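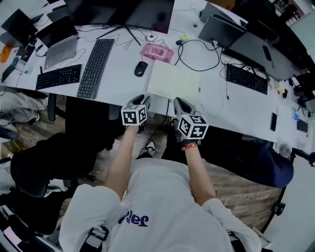
A long white office desk with keyboards at its workstations.

TAMAYO, 2025-12-26: Insurance processor Tuvitz says its switch to unassigned desks has been a success, but the figures it released to back up the claim leave out most of what employees have been asking.

The company ended assigned seating at its Tamayo office in November. Staff now reserve a place through a booking app called Flevunik, and desks must be cleared at the end of each day.

In a two-page statement, Tuvitz said 59 percent of employees who answered a survey were "satisfied or better" with the arrangement. It did not say how many people answered. The survey offered four choices, one of which was "satisfied with reservations." A spokesperson confirmed that this answer was counted as satisfied.

The survey was written by Gatell, the consulting firm that recommended the change in the first place.

"I would like to see the same questions asked by someone who isn't being paid for the answer," said Lutfa Mondal, a claims reviewer who has worked at the office for eight years. She said she was never sent the survey.
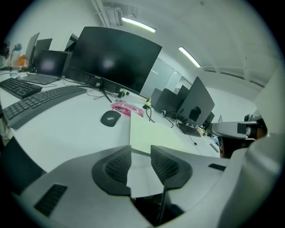
Tuvitz also says the new system will cut its office costs by 40 percent. Asked when, operations director Selvaraj Chowdhury said the savings depend on giving up the lease on the second floor, and that talks with the landlord are still going on. The lease has three years left to run.

"We are confident in the direction," Chowdhury said. He declined to say what the company has paid Gatell or what the Flevunik license costs per year.

Employees described a morning rush for places near the windows and teams split between two floors. Claims handler Jarrah Nepia said he has spent up to 60 minutes a day finding a seat, adjusting the monitor and tracking down the people he works with. The company's statement puts lost time at "close to zero" and gives no source.

Ásdís Arnardóttir, who studies office work and has followed similar changes at other employers, said early surveys tell managers very little. People are often polite about a new setup in the first few weeks, she said, and the complaints come later, along with the resignations.

She also questioned whether the company had measured anything before the switch. Chowdhury said it had not, as the old arrangement "was a known quantity."

Tuvitz plans to bring the same system to its second office next year. No new survey has been scheduled.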